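The Trial Period

Éabha Dolan had signed for the Grekincombe on a Monday, and the paper from Eterska was still taped inside the workshop door. Rental and support, 1 March 2021, £2070 a month, the first month free if she sent it back. Under that somebody had written in biro: takes hard drives out of old computers, ask it nicely.

She had 3608 office machines to get through by December. Each had a drive that had to come out before the case could go for scrap. She pulled the stool up to the bench monitor and opened the pictures from the arm. 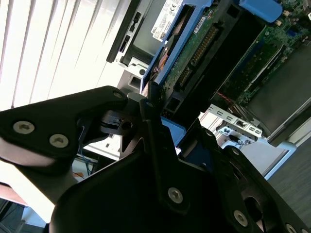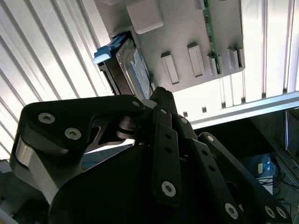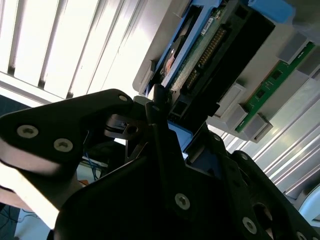 Tsz-kin Tsang thought a month was too short to judge it by. He had used the same kit at Motaung and for the first fortnight it was slower than a person, he said, and then it was still slower than a person but it did the nights.

"Did it break anything?" Éabha asked.

He said it had bent a few caddies. The cables were the trouble. If a cable was still plugged in, it would pull politely for a while and then stop and send you a message.

"What sort of message?"

"Please assist."

She wrote that down on the back of the contract. She had been keeping a list of things to tell Eterska at the end of the month, and so far it said that the manual was good, that the stand was too low, and that the telephone support closed at four. She added: please assist, how often?

Tsz-kin put his coat on. He asked what Darragh thought.

Darragh Ó Briain had taken drives out of computers in that room for 7 years. He could do a case while eating a sandwich. When the crates from Eterska came he had helped carry them in, read the first page of the manual, and gone back to his own bench with his back to it. He had not said what he thought.

"He hasn't said," Éabha told him.

"Well," said Tsz-kin, and went to catch his bus.

She worked on the figures until it got dark. If she kept the arm she could run it through the night and meet the December date with a bit to spare. If she sent it back she would need another pair of hands, and Pimuvard down the road were paying more than she could. She did the sum twice, once with the support contract and once without. Without was cheaper until something went wrong.

At half past six Darragh washed his hands and came over. He stood next to her and watched the monitor for a while.

"It goes in at a funny angle," he said.

"Is that bad?"

"It's how I'd go in. If I'd a wrist like that." He rubbed his own. "What happens when it gets stuck?"

"It sends a message, and one of us comes over and sorts it out."

"At night?"

"At night it waits till morning."

He considered this. Then he fetched the box of spare screwdrivers from his bench and set it on the shelf nearest the Grekincombe, and turned it so the handles faced out.

"Who'd get the messages?" he asked.

"Whoever I put down on the form."

"You could put me down."

Éabha found the form under the manual. It had a space for a name and a space for a telephone number, and she gave him the pen.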